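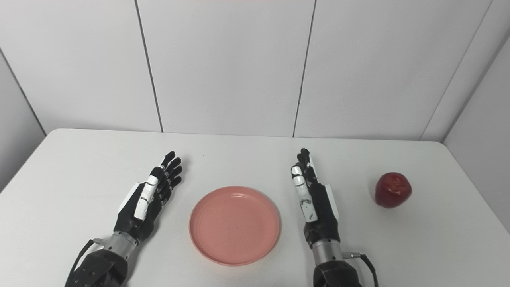

Apples brown after cutting when the flesh meets the air, and a short soak in salt water slows it down enough to get sliced apples through a school day or an afternoon party. The method takes up to 70 minutes if you are doing a big bag, most of it slicing. For a single lunch you need one red apple and a plate to work over. Red ones are what I use, and I leave the skin on so the slices hold their shape in the water.

What you need

Apples, firm ones
Cold water
Table salt, plain, no iodine if you have it
A large bowl
A smaller plate that fits inside the bowl
A colander
Clean dish towels

Mixing the soak

Put four cups of cold water in the bowl and stir in half a teaspoon of salt for each cup, so two teaspoons in all. Keep stirring until you can't see any grains at the bottom. Warm water dissolves the salt faster but softens the fruit, so if you start warm, let it cool all the way before the apples go in.

Cutting

Wash the apples and dry them. Stand each one on its base and cut down on either side of the core, then take off the two narrow pieces that are left. Lay the large pieces flat side down and slice them about as thick as a pencil. Thinner slices go limp by noon. Drop them into the bowl as you go.

Soaking

Set the smaller plate on top of the slices to hold them under. Anything that floats will brown on the top side. Leave them for ten minutes. Longer than that and they start to taste of salt, even after rinsing.

Tip everything into the colander and rinse under the cold tap for a good half minute, turning the slices with your hand. Spread them on a towel and pat the tops. Wet slices turn mushy in a closed box.

Storing

Pack them snugly in a container with a tight lid and keep it in the refrigerator until you leave. I use an old Bovard box with a clip lid, but a zip bag with the air pressed out does the same job. They are best the same day and acceptable the next.

Lemon juice instead of salt

One tablespoon of juice to a cup of water, five minutes, no rinse. It works as well as salt but you can taste it. Fine for fruit salad. My kids won't eat them that way.

Updated 1/7/18: Wolfram Fröhlich wrote to ask about pears. Same soak, but cut it to five minutes and use pears that are still a little hard.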